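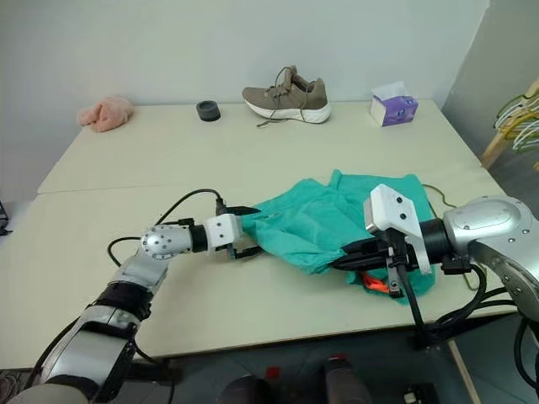
Page 2 of 3

Ticket: Drip line on the herb beds not reaching the far end
Garden: Chisholm Street Community Garden
Opened by: Skye MacAulay
Status: Open, nearly there!

Skye MacAulay
OK, big progress this morning! I flushed the line with the end cap off and a lot of brown gunk came out, then it ran clear. Beds 1 to 4 are dripping beautifully now (the basil is going to be so happy). Bed 5 is still bone dry and bed 6 gets a dribble.

Lorne Doucette
Great work, Skye! Can you check the filter on the Talley timer? It's the little mesh cup where the hose screws in. We last rinsed it in July and the rain tank was low then, so it's probably been pulling up sludge.

Skye MacAulay
Filter was disgusting. Rinsed it, put it back, and bed 6 picked up right away! Bed 5 still nothing.
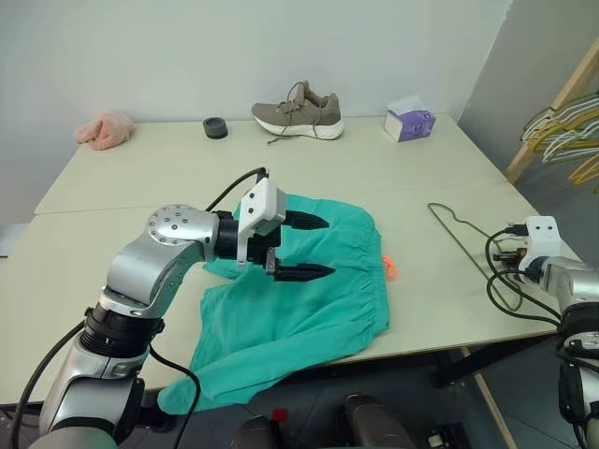

Teal garment on the table.

Catriona Galbraith
I love this thread. Is the tank full enough? It holds 2,000 liters and the gauge said 700 when I was in to pick beans. Under 500 we always lose pressure at the far beds.

Lorne Doucette
700 should be plenty, and bed 6 is past bed 5, so I'd look for a kink or a blocked emitter at bed 5 itself. Follow the tube under the straw, especially by the corner post.

Skye MacAulay
FOUND IT. Flattened tube right under the corner post, squashed completely shut on the branch that feeds bed 5. I cut out the bad piece and joined it with a spare barbed connector from the shed. Water everywhere for a minute (my fault, forgot the tap) but it's dripping at all but two of the emitters!

Lorne Doucette
Wonderful! Swap those two emitters when you get a chance. Spares are in the jar marked 113.

Skye MacAulay
Will do on my next watering turn. Please leave the ticket open until then.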